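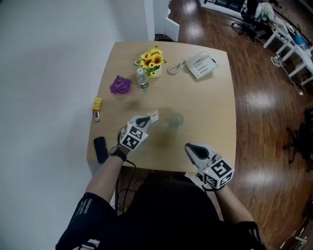
MILLPORT VOTERS' LEAGUE
Minutes of the regular meeting, 31/07/2024
Library annex, upstairs room

Called to order at 7:04 p.m. by the chair. Quorum present. Two members joined by phone and were counted as present for discussion and not for votes, under the rule adopted last year. One member again objected to the rule. The objection is noted again.

1. Minutes of the previous meeting

Approved with one correction. The June minutes said the county clerk "agreed" to post campaign filings within two business days. The clerk's letter says the office "will make every effort." Members wanted the wording of the letter used.

2. The voucher question

Most of the evening went to this item.

The question expected on the November ballot would give every registered voter in Millport four paper vouchers to hand to city candidates, who would redeem them for public money. It is being promoted by Millport Speaks, which describes itself in its mailings as a neighborhood group.

The member who looked into the filings reported as follows. Millport Speaks has listed 717 donations. All but a few are small and come from people with local addresses. Added together, the small ones would not pay for one of the three mailings sent so far. The rest of the money came in two transfers from Allotside, an advocacy organization with its office in another state. Allotside is not required to name its own donors in our filings and has not done so.

A member asked whether this is legal. As far as anyone present could tell, yes. The same member said she found it odd that a measure sold as getting big money out of city races was being paid for by money whose source can't be looked up. Another member said she could hear that line coming from the day the first mailing arrived and that it doesn't answer whether vouchers are a good idea. Both points were discussed for some time.

The petition was also reviewed. Organizers turned in 1,152 signatures and the clerk accepted 970. The threshold is lower than that, so the petition stands. One member wanted the League to ask for the list of rejected signatures. Others said a rejection rate like that is ordinary when petitioners are paid by the name, and that asking would look like fishing. The request was put as a motion and failed, 5 to 9.

It was agreed without a vote to ask Millport Speaks in writing whether its petitioners were paid, by whom, and whether they were paid per signature. The secretary will send the letter by certified mail.

3. The Sjöberg report

Copies of the report by Sjöberg Civic Research were passed around. It has been quoted in all three mailings and twice in the newspaper, both times as an independent study.

Points raised:

The report's inside cover says it was "made possible by" Allotside. The newspaper did not mention this.

The headline finding is that residents favor vouchers by a wide margin. It rests on a survey of 553 people. The report doesn't say how they were chosen. It says they were "reached through community networks." A member who used to run phone surveys for a living said she would not have been allowed to turn that in.

The survey question tells people that vouchers "give everyday residents a voice" before asking whether they support them. It does not give the cost. The cost appears on page 31, as a range so wide that its top is more than double its bottom.

The report compares Millport with much larger cities. There is no comparison with a place our size. One member called Sjöberg's office to ask why and was told somebody would call back. That was three weeks ago.

In fairness, a member pointed out that the section on who gives to council races now is sound, and that she had checked it against the clerk's records. Very few households give anything. The ones that do are clustered on the same streets, and two of our last four council members raised most of what they spent from people who do business with the city. She said the League has complained about this for years and should not drop the complaint because it has turned up in somebody else's brochure. There was general agreement, some of it grudging.

4. Position on the ballot question

Motion: that the League oppose the voucher question. Moved and seconded.

For the motion: the cost is unknown, the rules for redeeming vouchers are left to a board that doesn't exist yet, and there is nothing in the text to keep a candidate from collecting vouchers door to door in exchange for favors. A member from Fallow said people in her building already get pestered for their mail ballots and she does not look forward to them having something else worth collecting.

Against: the text does bar buying and selling vouchers, in section 6, though it gives no penalty. A member said opposing the question leaves us with the present system, which he has never heard anyone in this room defend.

Amendment: to replace "oppose" with "take no position until the city finance office publishes a cost estimate." Adopted, 8 to 6.

The motion as amended passed, 10 to 4. The four asked that their votes be recorded as preferring outright opposition.

A member asked what we do if the estimate never comes. The chair said we would take the matter up again at the September meeting with or without it.

5. Candidate forum

The forum will be held in October at the middle school if the school confirms the auditorium. Allotside has offered through Millport Speaks to cover the rental and printing. Declined on a voice vote with no one opposed. The League will pay for the rental itself and use last year's signs, with the date covered over.

A request that forum questions be submitted ahead of time by the campaigns was also declined.

6. Other business

The Fallow polling place has been moved to the fire station. Notices went out with the old address on them. The clerk's office says corrected cards will be mailed. Members in Fallow are asked to keep both cards, if a second one arrives, and bring them to the next meeting.

The League's mailbox at the library is being used for menus.

7. Actions

Secretary: letter to Millport Speaks on petitioners; letter to the city finance office asking for a date for the cost estimate.
Member who looked into filings: check again after the next reporting deadline.
Chair: write to the newspaper about the inside cover of the Sjöberg report, under 200 words this time.

Adjourned at 9:22 p.m.

Draft, subject to approval at the next meeting.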